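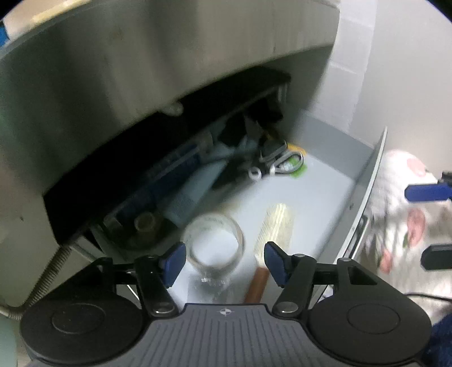 A two-fingered gripper over an open drawer of household items

Nila (band)

By Moushumi Debnath
Updated in February
Shares: 300 | Comments: 4

Nila is a pop vocal group formed in Okedley by the management company Traseck. The group has four members and records mainly in English, with single verses in Bengali and Italian on most releases. Its music is usually classed as dance pop, although the second album uses slower tempos and live strings.

Formation

Traseck held open auditions in Okedley over one winter and received 792 applications. Applicants first sent in an unaccompanied recording of up to two minutes. Those who passed were called to a hall audition, where they sang in groups assigned on the day. The final lineup trained together for 14 months before its first public appearance. Two of the members had sung in the same school choir, and a third had worked as a session backing singer.

The name was chosen by the label. An earlier working name, Valentini, was dropped before the debut and was later used as the title of the second album.

Recordings

The debut album, also called Nila, was produced by Terence Ellwood. It has ten tracks, of which three were released as singles. Lead vocals are divided by section: one member generally takes the verses, two share the pre-chorus, and all four sing the chorus in close harmony. Ellwood recorded the chorus parts with the singers in one room, then doubled each line separately. The bonus edition adds two remixes and an a cappella version of the opening track.

Valentini followed two years later. Ellwood shared production with the group, and the members are credited as co-writers on six songs. The drum programming is sparser than on the debut and the vocals are mixed lower. A string quartet plays on the title track and on the closing song. The album sold fewer physical copies than the first but was streamed more often in its opening month.

Live performance

Early concerts used recorded backing tracks. A three-piece band of keyboards, bass and drums was added for the second tour and has been kept. A typical set lasts 80 minutes and has a short acoustic section near the middle, during which the song list changes from night to night. Choreography is limited to the faster numbers.

Fan club

The official fan club is run by Traseck and is open to listeners in any country. Membership is paid yearly. Members receive a numbered card, a printed newsletter issued each quarter, and a code for early ticket sales. The code is valid for one show per tour and cannot be passed to another person. Early sales normally open on a Friday, ahead of the general sale.

A smaller free tier gives access to the message board and to recorded greetings. Free members can upgrade at any time, but the membership year begins on the date of payment and earlier free months are not counted. Fan club performances, held in Okedley, are limited to about 300 places, and places are assigned by draw.

Albums

Nila (debut)
Valentini

Name and spelling

The group's name is written with only the first letter capitalized. Artwork for the debut album showed it in all capitals, and some music stores still list it in that form. It is pronounced with a long first vowel.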